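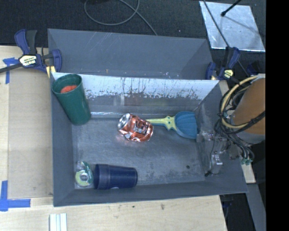
Filed under: Film & TV > Data > Reviews

# Jodach Reviews

A set of 3117 short film reviews in English, collected from the Drosaseck cult cinema newsletter. Most cover science fiction, horror and low-budget comedy. It was put together for sentiment work and for anyone who wants to look at how B-movies get written up.

## What's in it

- `reviews.csv`: one review per row
- `films.csv`: title, year, country, running time
- `splits/`: train and test lists

Each review has a score out of 100, given by the reviewer. Of the full set, 2261 are in the train split and the rest are in test. No film appears in both.

## Columns

`review_id`, `film_id`, `text`, `score`, `genre`, `spoiler`

`spoiler` is yes or no and was marked by hand. If a review gives away the ending, it's a yes. Genre labels come from the newsletter and are a bit loose. Horror comedies may turn up under either heading.

## Known problems

Reviews shorter than 60 words were dropped, so the capsule columns are missing. Co-productions list only the first country. A few titles use the festival name instead of the release name, and we haven't fixed these yet. Scores lean high because the reviewers mostly picked films they favoured.

## Licence

Free for research and teaching. Please credit Drosaseck. For anything else, write to Shabani Shemweta, who looks after the files.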